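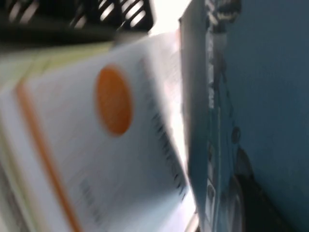 8 Jun 2024

Spent the morning on the boxes. I had promised Isabelle they would be sorted before July, and as July is now visible from where I'm standing, I got up, made tea, and started on the white ones.

The white ones are the trouble. There's one with an orange dot on it and a thin orange stripe, very smart, the sort of packaging that makes you think the contents must be worth having. I have moved it between three rooms since we came here and never once used what was in it. Today I sat on the floor and read the small print on the side, all of it, and learnt that I should have registered the thing with Mollilow within 41 days of purchase. I think that boat has gone.

Wayne rang in the middle of it to ask if I still had his Dokberg catalogue. I said no. Found it ten minutes later under the spare sheets and have decided to let him go on believing me until the weekend, when I can produce it with a bit of ceremony.

Rules for the day were simple. Keep, Darlene, or tip. Darlene gets anything that still works and doesn't smell of the shed. By noon her pile was twice the size of the other two and I had a bad feeling about her car, which is small and already has a pushchair in it.

Found the Felumar receipt, 700 for a lamp. I don't remember being a person who spent 700 on a lamp. The lamp is in the hall and it flickers.

Lunch was toast, standing up. Then another go at the boxes, flattening the ones that would flatten and kicking the ones that wouldn't. I kept a few good ones in case we move again - Isabelle says this is how it starts, and she has met my mother, so she should know.

The white box with the dot is still here. I put it on Darlene's pile, took it off, put it back, and then carried it upstairs to the landing, where it is now in everybody's way. Will ask Océane if she wants it. She said yes to the fondue set.

Back hurts. Must ring the council about the mattress.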